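We use cookies to improve your experience on this site. By continuing to browse you agree to our use of cookies. Accept | Manage settings

Teaching Two Arms to Sort: Our Summer Project Report
Berenice Tlapale and Akash Yadav
July 29, 2024

When we started at the Liddale lab we both thought the learning model would be the hard part, and we had a whole shelf of papers ready to prove it. Most of our summer went into collecting examples instead, and we came to enjoy it more than we expected (well, most afternoons!).

The task sounds simple. A person guides the arms through picking a part out of one container and setting it down in another, and the system records the camera views together with the joint positions. We called our set Humard, after a street Berenice used to live on, and by the last week it held 3,843 demonstrations gathered over 61 sessions. Each session had a target of 75 demonstrations, and we missed it often — tired hands make sloppy grasps, and we threw out anything where the operator paused too long or bumped a rim.

We also learned to change the layout more than felt natural. Early on we left the bins in the same places for days, and the first model we trained simply went to those places whether or not a bin was there. After that we drew up seven layouts and switched between them, which slowed us down but made the later recordings much more useful.

The wrist camera turned out to be our favorite view. It sees the fingertips and whatever lies between them, and it is very good at showing when you have lined up badly.
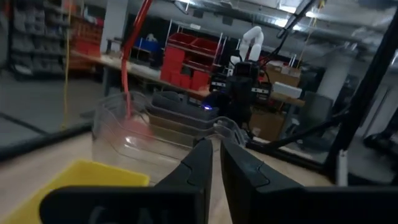
Figure 1. Wrist camera view with the fingers open, bins and a clear tray on the table, and the second arm across from us.

In September we hope to add recordings from new operators, so that the model stops copying Akash's habit of coming in from the left. We would also like to write the labels during the session and save ourselves those long evenings afterward.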